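Wiping down a white table, quick version

For matt white tops. Ours is up to 9 years old and still decent. Takes 2 minutes if you dont let things build up.

Step 1. Clear it
Everything off. Cups, post, the lot. Crumbs into your hand, not onto the floor.

Step 2. Lift the bottle, dont slide it
Straight up, then away. Sliding drags grit and you get grey lines. Ladi Aliyu did hers with a jam jar, still there. 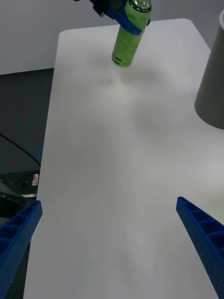 Step 3. Wipe
Damp cloth, drop of washing-up liquid. Far edge first, work back towards you. Round the corners too, they get sticky. Rinse cloth, go agian.

Step 4. Dry
Clean tea towel, straight away. Leave it 30 minutes before anything heavy goes back on.

Marks still showing? Bicarb paste, small dab, light rub. No scourers.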